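Getting more veg on the plate without anyone sulking

I used to be a boiled-peas-and-a-bit-of-lettuce cook, and I'm so glad those days are over. Vegetables are the best fun you can have in a kitchen once you stop treating them as the thing beside the chops! These are the tips I keep passing on to friends, most of them pinched from better cooks than me.

Roast hot, and give everything room

Pumpkin, carrot, capsicum, zucchini, red onion - cut them chunky, toss with a good slurp of olive oil and salt, and get them into an oven at 220 degrees. Two trays, always. If the pieces are touching they steam and go floppy, and you miss out on all those gorgeous sticky brown edges. Swap the trays over halfway. Zucchini goes in later than pumpkin, and beetroot wants its own foil parcel unless you like everything pink (I do, my kids don't).

Save your stalks

Broccoli stalks are delicious. Peel off the tough outside with a knife, slice the pale middle into coins and chuck them in the stir-fry a minute before the florets. Cauliflower leaves can go on the roasting tray for the last ten minutes, where they crisp up like chips. Silverbeet stems take longer than the leaves, so chop them small and fry them with your onion right at the start.

Hanan Kassab taught me to pickle the silverbeet stems too: thin slices, half vinegar and half water, a spoon of sugar, a spoon of salt, overnight in the fridge. Brilliant in a cheese sandwich. She keeps hers a week and then starts again.

Beans from a tin are allowed

Rinse them well under the cold tap and they taste fresher and carry a lot less salt. I mash cannellini beans with lemon and garlic and spread that on toast where the butter would go, and a tin of brown lentils disappears completely into bolognaise. Start with half a tin if you've got suspicious eaters, then creep up over a few weeks!

Dressing does the heavy lifting

My jar dressing is three parts oil to one part lemon juice, a teaspoon of mustard and a pinch of salt, shaken hard. Dress warm veg while it's still warm and it drinks the lot. Leafy salads are the opposite - leave them bare until you're carrying the bowl to the table.

If you've only got a tired old lemon, roll it under your palm before cutting and give it ten seconds in the microwave. You'll get heaps more juice.

The freezer is your mate

Frozen peas, corn and spinach are picked and frozen quickly and I'd never be without them. Don't thaw the peas, just tip them into the pan from the bag. Spinach is another story: thaw it, then squeeze it in a clean tea towel until your hands ache, or your pie will have a puddle in the bottom.

For freezing your own beans, drop them in boiling water for two minutes, then into iced water, then dry them properly and freeze them flat on a tray before bagging. Jordan Entwistle skips the drying and gets one enormous green brick every summer. Label the bag with the month, too. I've still got something marked June that could be leek.

Soup from the crisper

Once a fortnight everything limp gets chopped and sweated in oil with an onion, covered with stock and simmered until soft. Add a potato for body. A parmesan rind in the pot is magic (fish it out before you get the stick blender going). Carrot and celery can be properly bendy and still make a beautiful soup, but anything slimy or mouldy goes in the bin. 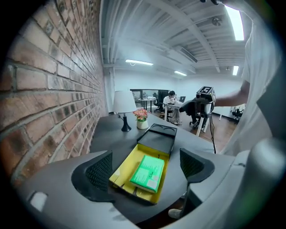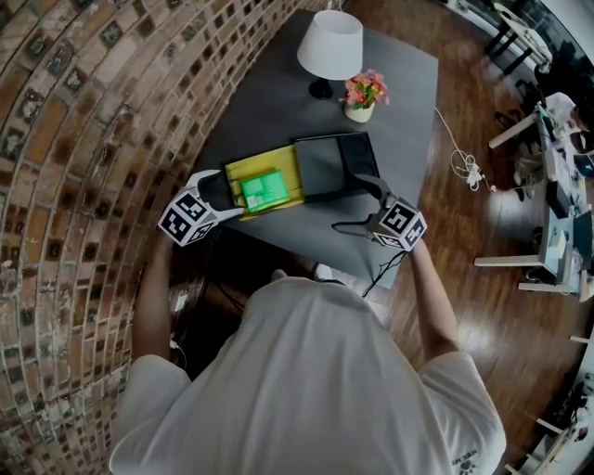 Do I need to peel carrots and potatoes before cooking them?

Most of the time a good scrub is plenty. The skins are perfectly nice to eat and they hold a bit of extra fibre, so I only peel when I'm after a really smooth mash or when the carrots are old and the outsides have gone bitter. Green patches on potatoes are different - cut those off deeply, and if a spud is green all over, throw it out.

Filed under: Food & Kitchen, Eating Well

More from the kitchen
Six things to do with a glut of zucchini
Porridge toppings for cold mornings
How to keep herbs going for a fortnight
Lunchbox dips the kids will eat
Which oil for which pan?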